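We use cookies to remember your settings and to count visits. By continuing to read you accept this. Manage preferences

Slipper line paused at Weerakoon returns center after arm drops the same pairs over and over

By the warehouse desk
March

I got a call a little after 2 p.m. telling me the sorting arm at the Weerakoon returns center had been switched off again, so I drove over to see what was going on. 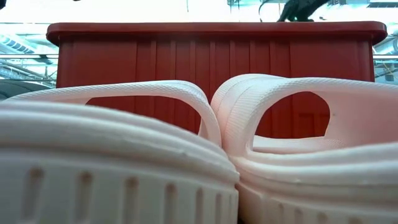 The short version is that the arm had been letting go of foam slippers before it got them to the crate, and on the morning I'm writing about it did something worse. It closed its fingers on the rim of a crate and kept pulling. The crate tipped toward the aisle, a worker who was standing there stepped back in time, and somebody hit the stop button. No injuries, thank goodness! But the shift lead shut the whole cell down, and it stayed down for the rest of the day.

If you haven't been following this one, Weerakoon handles returned shoes and house goods for a bunch of online shops, and last fall it brought in a sorting arm from Trunico to move footwear from the intake table into crates. On sneakers it has been pretty good, from what I hear. Boxed stuff, no trouble at all. Soft, puffy slippers are another story (I own a pair and I can barely pick them up with wet hands myself).

The people on the floor walked me through the fault, and I'll try to get it right. The gripper is supposed to feel how hard it's squeezing and stop when it has a good hold. Foam gives way, so the reading climbs slowly, and the software kept deciding it had a grip when it only had a pinch. Up went the arm, down went the slipper. Out of 400 picks in the test log they showed me, 34 ended in a drop, and nearly all of those were foam slides or clogs. The sneakers in the same log barely register.

Now for the crate business. After a drop, the arm is meant to go back to a safe spot and look again. A software update loaded in March changed the height of that safe spot, and nobody on site had been told – at least that's the word from the day crew. The new spot sits lower. Put a tall crate in the cell and the fingers can come down right on the rim, and then the arm thinks, great, I've caught something, and lifts. You can guess the rest.

Trunico sent me a short statement saying it has pulled the update, put the old height back and is "reviewing grip settings for soft goods." I asked whether other sites got the same update and how many. I haven't heard back on that part, and I'll add it if I do.

The thing that bugged the workers most was the stop button. It worked, everybody agrees on that, but it's on the far side of the table from where people stand to swap crates. One of them paced it out for me, and it's a long reach if you're holding something. A second button is on order. Until it's in, the rule is that crates get changed only with the arm powered down, which adds up to 35 minutes a shift. The crew seemed fine with the trade. The schedule people, less so.

There's also a light fence around the cell that should have halted the arm as soon as a person leaned in. It was set to allow a gap for crate swaps, and the gap was wider than it needed to be. That has been narrowed already, and I watched them test it with a broom handle – the arm stopped every time while I was there.

For now slippers are being sorted by hand. The sneaker work goes back to the arm once Kernico, the outside safety firm, has signed off on the cell. Its inspector was due in the next morning and I was politely told I couldn't tag along. I'm going to ask again, because I'd really like to know how a change like that goes out to a working floor without anybody on the floor getting a note about it.

If you work at a site with the same setup and you've had a low-parking problem, drop me a line. I don't need your name.

Comments (4)

padfoot_returns
We had the same thing with bath mats. Anything squishy and it just lets go halfway. We ended up with a separate bin for soft stuff and a person next to it.

marlo77
Why is the update not tested on one machine first? Serious question. We do that with the label printer.

nightshift_gal
Glad no one got hurt. The reach to that button has been brought up before, more than once. Took a crate going over to get it ordered.

tk_in_dock_4
Does the 35 minutes include the restart? Ours takes forever to home itself after a power down.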